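4. Reenacted scenes and the private life of the performer

4.1 Material and selection

The previous section dealt with the archive footage in the corpus. We now turn to the reenacted scenes, that is, the scenes in which an actor plays a known singer or musician at a time before there was much footage of this person. The corpus contains 11 documentary films on popular performers. All of them use reenactment at least once, but the amount is very uneven. In Moltby the actor is present for nearly half of the running time, and she speaks. In Pevlow there is only a hand on a piano, a coat on a chair and a back going out of a door.

We decided to look closely at 17 scenes. A scene was taken into the selection if it shows the performer in a private place (a kitchen, a rented room, a bathroom, a parked car) and if the narration or an interview gives at least one statement about what happened there. Scenes on stage were left out of this part. They follow other rules, since the viewer often knows the real concert from a recording and compares the two, and we return to them in Section 5.

A difficulty must be mentioned at the start. The word "reenactment" is used by the production companies in different ways. The credits of Candbridge list an actor for "dramatized sequences", the credits of Moltby simply give a cast list as in a fiction film, and Mak has no such credit at all, although two persons who are clearly actors appear in it. We use one word for all of these. We are aware that the makers would perhaps not accept it.

4.2 Resemblance and its limits

It is often assumed that the first task of the actor in such a film is to look like the star. The older writing on lookalike performers supports this assumption, and the publicity for the films does too. The poster for Moltby puts the face of the actor beside the face of the singer and invites the public to compare. When we come to the scenes themselves, however, the face has a smaller place than expected. In most of the private scenes the actor is seen from the side, from behind, in a mirror, or in light so low that the features can not be read well.

One may explain this by the budget. A good resemblance is expensive, because it needs makeup, hair and time, and several of the films were plainly made with little money. But Moltby, which had found an actor with a strong natural resemblance, hides her in the same way when she is at home. She is shown fully only in the street and at the door of the club. We therefore think that the turned face has a meaning of its own. It tells the viewer that the private moment was not recorded and that the film does not pretend to have recorded it. Leanne Inskip, who directed Candbridge, said something close to this in our interview with her. She told us that she asked the actor to keep her back to the lens "until she has something to be famous for."

Her answer is interesting for another reason. It makes the visible face a kind of reward that comes with success, and this is indeed how Candbridge is built. In the first part the young singer is a neck, a shoulder, a pair of shoes on the stairs. The face arrives with the first record contract. After this point the film moves to archive material, and the actor disappears completely. Some reviewers found the change too sudden. In our view it is the clearest idea in the film.

4.3 What the viewers said

We showed a shortened selection of the scenes to 13 viewers and asked them to talk freely afterward. The group was small and we do not draw any general conclusion from it. All of them described themselves as regular viewers of music documentaries, and nearly all of them already knew something about the performers. They were not told in advance which scenes had been acted.

The talk went quickly to the question of truth, but in a form we had not prepared for. The viewers were not much troubled by the actors. They accepted them easily, and when the face was slightly wrong they said so and went on. What they discussed longer were the rooms. A lamp was "too nice" for a person without work. A kitchen was "a kitchen from a furniture store." In the scene from Mak where the guitarist waits for a telephone call, one viewer was sure that the carpet belonged to a later decade, and she came back to this carpet three times, even while we were already speaking about another film.

We learned from this that the room is taken as a form of evidence. The viewer has no knowledge of the real apartment, so there is nothing with which the set could be compared. Still the viewer judges it, and the judgment is firm. It seems to come from the viewer's own memory of cheap rooms, or from other films with cheap rooms in them, and in the talk these two sources were not kept apart. One man defended the kitchen in Pevlow with the argument that his aunt had the same one. Later he corrected himself and said that maybe he had it from a television series.

It is also worth noting that the viewers spoke about poverty almost every time they spoke about rooms. The story of the poor beginning is very strong in this kind of film. The performer arrives in the city, sleeps on a floor, shares a bathroom, washes stage clothes by hand. When a room looked too comfortable, the viewers did not say that the set designer had made an error. They said that the singer "had it easier than she tells." In other words the set was read as a statement against the singer, and the interview, in which she spoke with her own voice, lost some of its weight.

4.4 Household things

The objects in the private scenes can be divided into those which point to the coming career and those which do not. The first kind is well known: the guitar in the corner, the notebook with lyrics, the cassette, the dress on the outside of the wardrobe. They are placed where the light falls, and the camera goes to them, often at the moment when the narrator speaks of hope or of hard work. The second kind has received less attention in the literature. Here belong cups, bags, bedding, dish cloths and similar things, which have no part in the story and are usually seen only in passing.

In Pevlow the second kind is almost missing. The piano stands in a clean room, and the viewer learns nothing about who eats or sleeps there. Mak goes in the opposite direction and fills each surface, so that the actor has some trouble finding a place for his elbow. Candbridge takes a middle way. There is always one area which has been left untidy, and the rest is bare. Inskip explained that the crew had one table and moved it from set to set, and that her own laundry was on it in July, when the bathroom scenes were filmed.

Figure 3. Towels in pale pink and light blue on a wooden table.
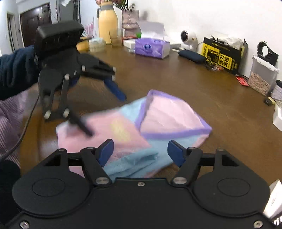

The untidy area in Candbridge deserves a closer reading, because it does the work which in Moltby is done by the narrator. Moltby tells us in words that the singer was tired after her night shifts. In Candbridge there is no such sentence, and tiredness must be understood from things which have been put down and not put in order. Textiles are very suitable for this. A cup on a table looks the same whether it was placed with care or without, but a cloth keeps a shape which shows that it has not been folded. The towels in Figure 3 lie in a loose pile, the light blue one bunched below and to the right of the pink one, and a pile of this kind gives no sign of any household order. The pink towel has also a faint yellowish patch near its middle. A mark like this is of the sort that set dressers call "life" and that, as Inskip remarked, they often paint on with cold tea when the cloth has come new from the store. She herself is against the tea. Her reason is that a painted mark tends to be placed where the lens will find it, and then the household thing passes over to the first kind of object and begins to tell a story.

Color is a further point. Several of our viewers connected soft colors with the home of a parent, and strong colors with the first home of one's own. We did not ask about this, and it came up in relation to the bedding in Moltby, which is dark red from the first scene. If the connection is a common one, it could explain why the same viewers took the room for a later one in the singer's life and became confused by the order of events. The editor of Moltby had placed the scene correctly according to the narration. The bedding said something else — and the bedding was believed.

We do not want to make the household thing more important than it is. In three of the films it plays no role that we could find, and in Pevlow its absence is consistent and clearly wanted. There is also the practical side. Many of the choices described here were made in a hurry, by a person who had to dress a room before lunch, and the interviews show that the directors themselves remember some of them only after being asked twice. A reading that treats each cup as a decision would be too strong. What can be said is more modest: in the scenes where the face of the performer is held back, the eyes of the viewer go to the table, and what lies on it is then judged with a severity that the actor is spared.

4.5 Sound in the private scenes

Before we come to the stage, a short remark on sound is needed. Most of the selected scenes are silent in the sense that the actor does not speak. The voice we hear belongs to the real performer, recorded many years later in an interview. It is calm, it often laughs, and it knows how the story ends. The body on the screen does not know this. In Mak the distance between the two is made smaller by adding room noise under the interview, a refrigerator and a neighbor's radio, so that the old voice seems to sit in the young man's kitchen. Candbridge keeps the voice dry and close. Only once, when the singer describes the letter from her mother, do we hear water running behind her words, and it stops before the sentence does.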